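Jullell audio guide for Clandard Castle Museum
Section 2. Preparing the guide before your visit

1. Charge the player fully. The lamp on the side becomes green.
2. Switch on and choose your language. The castle tour has 140 stops, the short tour has fewer.

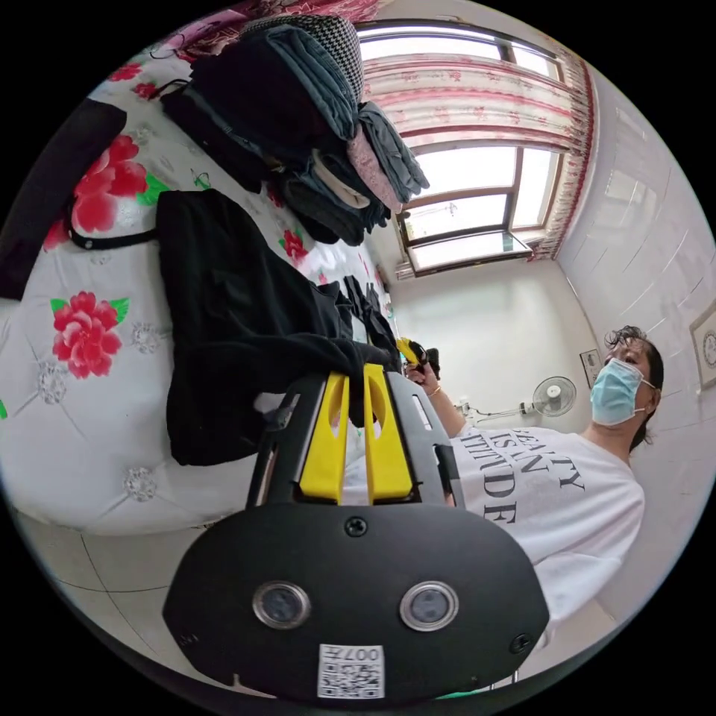 3. Enter the number from the sign near the door of each hall, then press Play. For the chapel enter 300.

Note: the Fultgate tower is closed in February. The player skips these stops by itself.

4. To hear a stop again – press Back one time. Two presses return you to the previous hall.

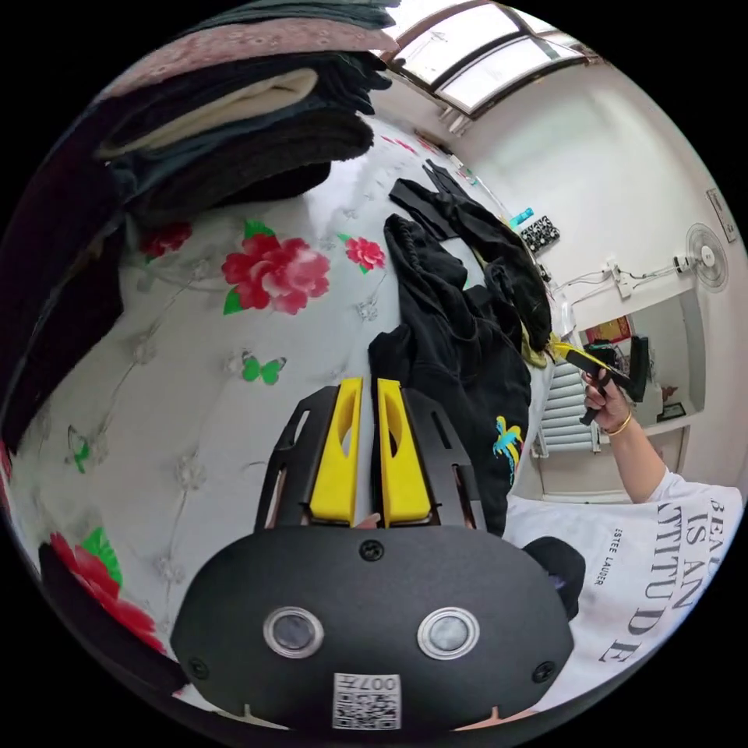

5. If there is no sound, hold Play until the screen goes dark, then repeat from step 2.

Caution: do not put the player on the stone window sills. It can slide down into the courtyard.

6. When you finish, give the player back at the Peng gate desk.

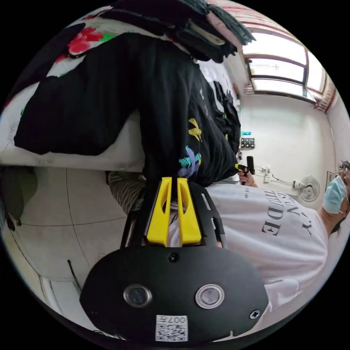
Lettering on a white T-shirt, small tiled room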